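The Working Towel
Why the plainest thing in the linen closet deserves a second look

By Davina Lindsay
18 January 2020

The towels at the Clendcombe bathhouse are washed in the basement, in a long low room with a drain down the middle of the floor. Monday is the heavy day. By eight in the morning the bins are full from the weekend and the first load has been in for an hour.

I went down there because I wanted to know why my own towels had gone stiff. They were four years old, they had cost more than I like to admit, and drying off with them felt like being rubbed with toast. The bathhouse towels are older than mine in some cases and get washed far more often. They still bend.

The laundry is run by a man everyone calls by his last name, Zacharopoulos. He has worked there for 33 years. His first piece of advice was to stop using fabric softener, and his second was to use half the detergent. Softener coats the loops, he told me, and a coated loop does not take up water well. Too much detergent stays in the cloth after the rinse and dries there.

A terry towel is a woven cloth with extra yarn standing up out of it. On the loom, one set of lengthwise threads is held tight and makes the ground of the fabric. A second set is fed in slack, so that when the crosswise threads are pushed into place the slack yarn buckles up into loops. Those loops are the pile. They give the cloth a great deal more surface than a flat weave of the same size, and the water goes there.

Long loops feel plush in the store but catch on fingernails, zippers and dog claws. Short, dense loops wear better. Makers describe the weight in grams per square meter, and the number is often printed on the label or listed online. Anything close to 200 is thin, the sort of towel that goes in a gym bag. Bath towels usually run at least twice that. Very heavy ones take so long to dry in a small bathroom that they start to smell before they are ready to use again.

Kotunberg, the mill town where the bathhouse buys its stock, used to have five weaving sheds. One is left. I drove up in September and spent a day there, mostly in the finishing room, where the towels come off the line in one continuous length and are cut and hemmed. The hems are worth a look when you shop. A good one is folded twice and stitched close, with the stitching backed up at the corners. A poor one has been folded once and will fray at the corner first. I now turn over the corner of every towel I pick up, which slows down a trip to the store.

Color is the other thing people ask about. White is the traditional choice for hotels and bathhouses, as it can be bleached and every towel matches every other. At home it shows everything. Solid dark colors hide stains well enough but leave lint on you for the first several washes, and they fade in patches where toothpaste or face cream gets on them. The mill's steady seller for households is a mixed yarn, dark and light loops together, and I came around to it after seeing it in use.
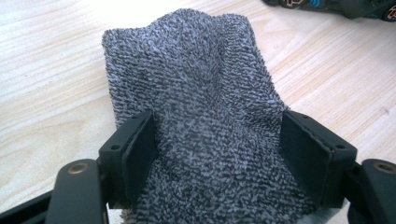
Gray is the shade most people settle on. A speckled cloth forgives a lot: a smudge of mascara, a bit of lint from the dryer, the slow change in color that comes with age. It also sits quietly next to whatever tile you happen to have.

Back home I tried to rescue the stiff ones. Zacharopoulos had given me a method and I followed it. I ran them through a hot wash with a cup of white vinegar and no detergent, then through another hot wash with nothing at all. Before they went in the dryer I shook each one hard, holding it by the short end. They went in on medium heat and came out while there was still a trace of damp at the hems, and I hung them over the door to finish. It took a whole Saturday. Three of the towels came back very nicely. The other had gone thin in the middle and is now cut into squares under the kitchen sink.

Folding matters less than people think, at least for the towel. The bathhouse folds in thirds lengthwise and then in half twice, with the edges turned in so the stack looks clean from the front. New ones go on the bottom of the pile and the washed ones on top of them, and after a month the whole shelf gets turned over. At home I put the clean ones at the back.

If a loop pulls, cut it. Small sharp scissors, level with the pile. The loop is not part of the ground weave, so the cloth will not run the way a sweater does. Pulling on it will only draw out the loops beside it.

The Clendcombe towels are retired when the hem goes for a second time. They are sent over to the animal shelter at Bromercombe, in big cotton sacks, on whichever day the van is free. The shelter washes them hot and does not fold them.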